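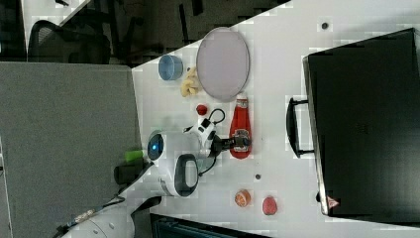
Fig. 4-1. Light-blue bowl, banana and oval plate on a white table.

Anance Directory Guide
Posted in: Inclusion & Belonging / How-to for Administrators
May | By the Anance documentation team, Brimport

4. Setting up chosen names

Many members use a name that is different from the one in their legal documents. This section explains how an administrator turns on the chosen name field in Anance, and how to keep the legal name away from the places where it is not needed. You must have the Site Administrator role. Please read the whole section one time before you begin.

CAUTION: When you turn on the field, the existing "nickname" entries are not copied. Do not copy them by yourself. A nickname may be a joke of colleagues, and some persons do not want it on a badge.

4.1 Turn on the field

1. Sign in and open Settings > People > Names.
2. Set "Chosen name" to On. Leave "Require approval" at Off. With approval, a member has to explain a private matter to a manager.
3. Under "Who can edit", select Member.
4. Under "Show legal name to", remove all groups except Payroll and Benefits.
5. Press Save. The directory is rebuilt in 45 minutes. During this time both names can still appear in search, so we recommend to do this step in the evening, after 7 p.m.

Note: Sites with more than 3000 members are rebuilt in parts. The Chávez and Darkutport offices share one directory and are counted together.

4.2 Choose where the name appears

1. Open Settings > People > Display.
2. For each of the six places in the list (directory page, e-mail sender, badge, meeting list, printed roster, mailing label), select "Chosen name".
3. Look at the mailing label again. A letter to the home address can be opened by family, and not every member is out at home. If your members receive post from you, select "Ask the member" for this place.
4. Press Save and then Preview.

The preview uses a test account with the ID 3369. If you see the legal name "Test Legal" in any place, return to step 2.

4.3 Inform the members

Send the message from the template "Names – first notice" to all members, and not only to the persons you think may need it. Sending it to selected persons can show them to others. You can change the text of the template, but keep the paragraph about who is still able to see the legal name.

Members edit the field in My Profile > Names. They can change it as often as they want. Anance does not send a notice to colleagues after a change.

4.4 Old records

Meeting minutes and exported files made before the change keep the old name. To replace an old name in stored minutes:

1. Get the agreement of the member first, in writing.
2. Open Records > Replace Name.
3. Select the member and the period.
4. Check the list of files. Remove signed contracts from it – these must stay as they were signed.
5. Press Replace.

CAUTION: Replace Name cannot be undone. Also, the audit log keeps the old name for six months and is visible to every Site Administrator. Review who has this role before you start.

Next section: 5. Badge printing

Anance Directory, Brimport office | Contact the help desk | © Anance. All rights reserved. | Back to top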